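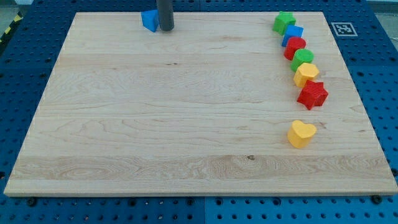
Progress Report to Gastar: Terkport Depot Roof Planting

Status at end of September

Planting is complete on the 3,240-square-foot main roof of the Terkport depot. The root barrier and drainage mat passed the flood test in June. Growing medium was placed to a depth of 3 inches, and 2,000 sedum plugs were set on the south half. The north half received pre-grown mats from Mivasau.

Plant condition

Losses on the south half are almost 8 percent, mostly along the parapet, where wind has scoured the medium. Replacement plugs are on order. The mats have rooted through and no longer lift at the seams.

Drainage

Two of the three roof drains run clear. The west drain backed up after heavy rain in August. Fines from the medium had collected on the filter fabric. The contractor, Raju, has replaced the fabric and widened the gravel border at that drain.

Budget

Spending is within the approved amount. The irrigation line was under plan, and the difference has been moved to edge restraint. No change to the grant total is requested.

Next period

Replant the parapet strip, install the runoff meter at the east downspout, and submit the first set of readings with the winter report.

Terkport Depot Project Office | Contact | Back to top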